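Speaker notes -- "Finding Things Again: Labels, Shelves and the Small Shop Stockroom"
Livum Small Business Evening, 23 October 2023

Opening

Good evening, everybody, and thank you for coming out on a Monday. Say hello to the back row, check they can hear me. Mention the coffee, which is at the side and which I hope you will keep visiting while I talk, because I do go on a bit.

Start with the button story. When I took over the shop on Temonholm we had 596 kinds of button and one person who knew where they lived, and she was moving away in August. Pause here, let the shop owners groan.

Slide 1. Where does it live?

Every item gets one home. If you have it in two places you will reorder it while a full box sits behind the zippers (I did this with ivory thread, and I am still selling ivory thread). Ask for hands: who has bought something they already had? Wait for the laughs, and let one or two people tell theirs if they want to.

Slide 2. Labels

Big letters, dark ink, on the shelf and on the box. Write the word your customers use. We had a box marked "notions, misc." for five years and I could not have told you what was in it -- I'm fairly sure it could not have told me either. Pass the sample labels around, and remember to get them back this time!

Slide 3. Heights

Heavy things between knee and shoulder. Things you reach for every day at the front, holiday stock up top. Tell them about the Adero wool order and my poor back, but keep it short, we run over every time I tell it.

Slide 4. Low shelves

People forget the low shelf. Keep boxes there in straight rows with the labels facing out, and leave enough room above them for a hand to get in and lift one clear.

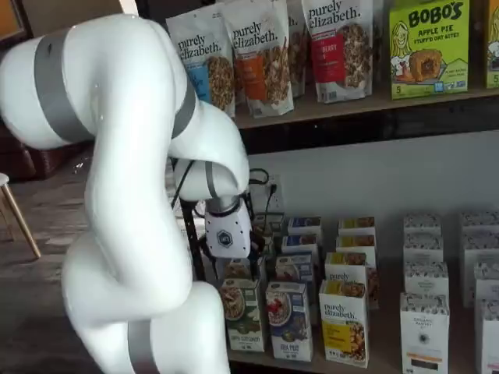
Slide 5. The Friday walk

Two of us walk the stockroom before closing with a pencil and the Awasthi order sheet. It takes as long as a cup of tea. Anything out of its home goes back, anything low goes on the sheet.

Questions

Leave ten minutes. Somebody will ask about software, so say kindly that I will stay behind and chat about it afterward. Thank the Livum folks for the room and remind everyone to take a handout on the way out.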